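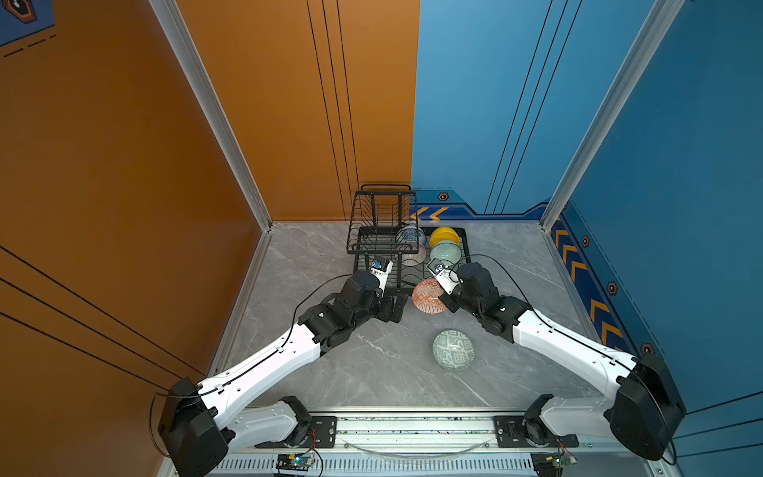

Maxine Ashby said after our first presentation that people in a hurry do not read signs at all, they follow the floor and the person in front of them, and that our project would have to deal with that before it said anything about lettering. We rewrote the plan the same week.

Color and Wayfinding in the Brudurari Building
Project report, Matilde Pacheco and Tomás Aguiar

Last updated: March

1. Background

The Brudurari building was put up as a trade school and now holds two departments, a public clinic and the student services office. The floor area open to visitors is 3740 square meters on two levels. Each time a new tenant moved in, new signs were added and the old ones mostly stayed. At the east stairs the clinic is signed under three names, one of which it stopped using years ago.

We wanted to know whether color on walls and floors helps a first-time visitor more than written signs do. The reading we did beforehand was split. Several of the older texts on hospital design favor a colored line on the floor. Newer ones say a line works for one or two destinations and gets confusing after that. Most of them agree that strong contrast where the wall meets the floor makes a corridor easier to read, mainly for people with low vision.

2. Method

We picked 4 routes, all starting at the main entrance. Route A goes to the clinic desk, Route B to student services, Route C to the lecture room on the upper level, and Route D to the elevator and then the records office. For the first half of the study the building was left as it was. For the second half we put removable tape along the base of the walls, one color per route, with arrows at each turn. The tape was Lebrun matte, which the building office had approved. We wanted the gloss version – it shows up better under the corridor lights – but it leaves marks on the paint.

We had 37 participants, none of whom had been inside the building before. Each person walked two routes with one of us behind them, far enough back not to give hints. We wrote down every stop longer than three seconds, every wrong turn, and every time someone asked for directions. Raquel Prata checked our notes against the floor plan and threw out two walks where the clinic door had been propped open and the participant could see the desk from the hall.

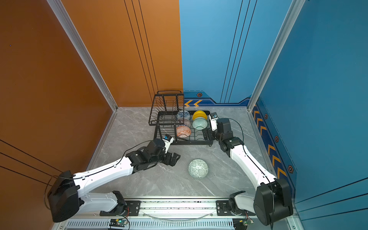 Direction arrows took longer to settle than the colors did. Our first set was spaced evenly along the wall, and in a trial run people passed the turn because the arrows before it looked the same as the arrows at it. We moved them so that they sat close together before a corner and left the straight parts plain.

3. Results

Across all walks we recorded 395 stops and wrong turns. Routes A and B improved with the tape. People stopped less often and almost none of them asked for help. Route C hardly changed. Everyone found the stairs in both halves of the study, and the trouble came on the upper level, where the rooms are numbered in the order they were built.

Route D got worse. The tape ended at the elevator and began again on the floor above, and several people got out, did not see their color right away, and went back down. We should have put a patch of it facing the elevator doors. Two participants also told us they had taken the colors for decoration until they were partway down the hall.

4. Problems with the study

The same two people did all the timing, and we got quicker at it. Some of what looks like improvement in the second half could be us. We also had very few participants over sixty, although the clinic's visitors are mostly in that group. We did not test for color blindness. Amnuay Kamolrat suggested pairing each color with a shape, and we would do that in a second round.

5. Costs and next steps

The tape and printing came out of the course budget. Removal took one afternoon and left no damage except on the door frame by student services, which had loose paint already. The building office has asked for our map of the old signs, with the three clinic names marked, and wants to take down the outdated ones before the fall term. The map and the raw stop counts are in the appendix, sorted by route.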